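Ticket 469: Blue bins, plates and the metal shelf
Opened: September 8, 2022
Site: Henríquez store room
Product: Druter storage bins, blue
Status: Open

Reported problem
Plates stored in the bins at Henríquez are coming out with chipped rims. Ulia, who supplied the bins, blames the way we load them. I'm not convinced. Their advice sheet says the bins suit "all household crockery", which tells me very little about a big glazed plate on a hard plastic floor.

Step 1. Check the bin
Looked over a bin with nothing in it. Flat floor, ribs down the front wall, thick rim. I couldn't find a sharp edge or moulding flaw, so a faulty bin looks unlikely. There's also nothing on that floor to cushion a plate.
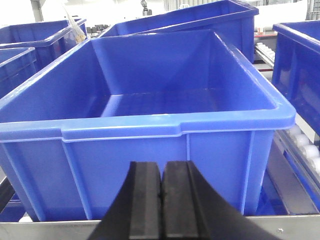 Step 2. Check the plates
Ulia's second theory is that our plates are too heavy for the job. The large white ones have a raised lip along the outer edge, and I'd expect that lip to take the knock if a plate goes in on an angle. Weight may matter, but I'd want to see a figure from them before accepting it.

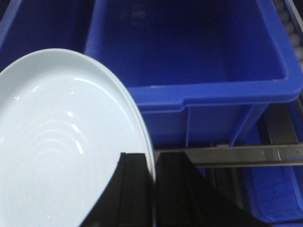

Large white plate, ridged surface, with a blue bin behind.

Step 3. Check the shelf
Pruvura wants the bins moved to a different shelf in case they're sliding. I pushed on several by hand and got no movement worth writing down. Moving the lot is a fair bit of labour for a guess. 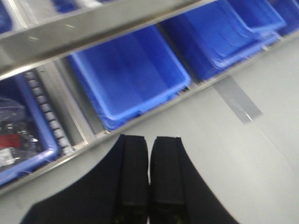

Blue bins side by side on the metal shelf.

Next action
Line one bin with folded tea towels, leave its neighbour bare, and check both after 30 days. Leave the shelf as is. Ulia's request to close this ticket is declined.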